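Setting the table (Cleltar dinner set, Judgate cloth)

1. Spread the cloth with the printed side up and smooth it toward the edges.
2. Keep the bowls stacked until the plates are down.

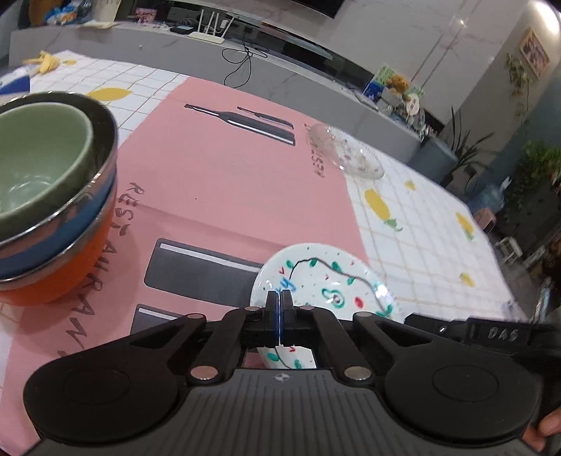 Fruit plate and stacked bowls, step 2

3. Lay the fruit plate flat, partly on the pink panel.

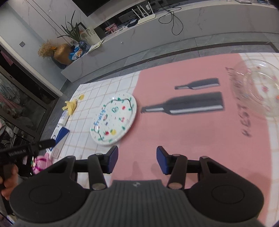
Radulović asks whether the plates can go in the oven. They cannot. See page 21.

4. Turn the plate until the word "Fruity" is on the left.

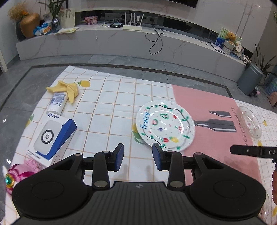

5. Set out the bowls last, one per guest.

Caution: Do not drag plates across the cloth. Lift them.

Note: Replacement plates are listed under part 123.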